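Workshop > Tips > Computers > Adding memory to an old tower

Most advice on old desktops starts by selling you something. The Namavley kit, 17 pieces in a zip case, has one screwdriver in it worth owning, and I doubt the rest will ever leave their loops. You can do the job with that and a decent lamp.

Lay the tower on its side with the open part facing up. I keep reading that you can work with it standing on the floor. Try it if you like – I gave up after dropping a screw behind the drive bay. Unplug it at the wall first, and don't lift out the processor while you're in there, whatever the forums say about "freshening it up". 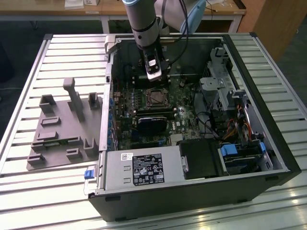
Does it matter which slot the new memory goes in?

Often it does, and the manual for your exact model is the only thing I'd trust on it. Shop staff tend to guess.

Push the stick down evenly until the clips close. If they won't, take it out and check the notch before leaning on it any harder.

As for compressed air, a can does almost 7 towers if you use short bursts. Marina Athanasiadis swears by a soft paintbrush instead. I'm not convinced, but it is cheaper. Leave the power supply shut, dust or no dust.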